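Dudunen Sorting Bench
Set-up and Use Guide

Section 4. Clearing and sorting small items on the bench top

4.1 General

The procedure in this section applies to mixed small items brought to the bench for sorting: caps and other soft headwear, plastic bags, clear display stands, and similar goods of light weight. For hard goods over the limit given in Section 2, use the floor tray. For garments on hangers, see Section 6.

The top is a flat wooden surface carried on an aluminium frame. It has no raised lip at the front. Items placed close to the front edge can slide off when a bag is dragged across them, and transparent parts are easily overlooked once they are on the floor.

CAUTION: Do not sit or lean on the padded side surfaces. They protect the items and the user's arms from the frame. They do not carry load.

4.2 Before you start

1. Check that all frame bolts are tight. The rails must not move when pushed by hand from either side.

2. Wipe the top with a dry cloth. Do not use a wet cloth on the wood. If a mark remains, follow the cleaning table in Section 9.

3. Run all cables down the outside of the frame and away from the place where you stand. Cables must not lie across the working area.

4. Fold away any spare chairs, or move them behind the bench.

5. Set the light so that it falls on the top from above. Clear plastic is hard to see under a low side light.

NOTE: On benches supplied with the Brornavska frame kit, the side padding is fitted after the top. If the top has been removed for transport, take the padding off first and refit it last.

4.3 Placing the items

1. Bring no more than one group of items to the top at a time. A group is made up of one soft item, one bag and one stand.

2. Lay the stand flat, with its long side across the bench, near the middle of the top.

3. Place the cap to the left. It may lie either way up at this stage.

4. Place the bag last. A bag laid down first tends to hide whatever is pushed under it.
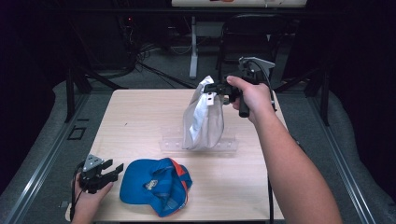
5. Leave a clear space between the soft item and the stand. Acrylic scratches easily, and the metal or stiffened parts of a cap can mark it.

4.4 Bags

1. Take hold of the bag by one top corner and raise it until the lower edge is clear of the top.

2. Look underneath before moving the bag sideways. If a stand or another part has caught in a fold, lower the bag and free the part first.

3. Hold the bag over an empty part of the bench and open it. Remove any contents, including paper inserts and loose labels.

4. Lay the bag flat and smooth it from the middle outwards. Creases in metallic film will not come out completely. This is not a fault.

5. Fold the bag in half along its length, then in half again, and put it in the bag compartment.

CAUTION: Keep plastic bags away from children and pets. Do not leave an open bag on the bench when the room is not in use.

4.5 Caps

1. Turn the cap so that the crown faces up. Push out a collapsed crown from the inside with the fingertips.

2. Support the crown with one hand while shaping the peak with the other. Do not pull on embroidery or edge trim.

3. Stack caps one inside the next, peaks facing the same way. The Nukia storage box (part 197) takes 17 caps in this manner. Do not press the stack down to fit more.

NOTE: Caps with a damaged crown should be stored singly, on top of the stack — they lose their shape under weight.

4.6 Clear stands

1. Lift the stand by its edges, with one hand at each end. Do not put fingers or hooks through the holes.

2. Check the holes for cracks. A cracked stand must not go back into use.

3. Wipe with a soft cloth and wrap in tissue. Store flat. The Pettigrew insert holds 2 stands per slot, with a sheet of tissue between them.

4.7 Finishing

1. Clear the top completely before starting the next group.

2. Check the floor at the front and along both sides of the bench for dropped parts.

3. Enter the group on the sorting sheet. Form 63 has a separate line for bags, which is left blank if the bag has been thrown away.

If the top moves or rocks during use, stop work and repeat the bolt check in 4.2, step 1. If movement continues, refer to Section 8, Frame adjustment.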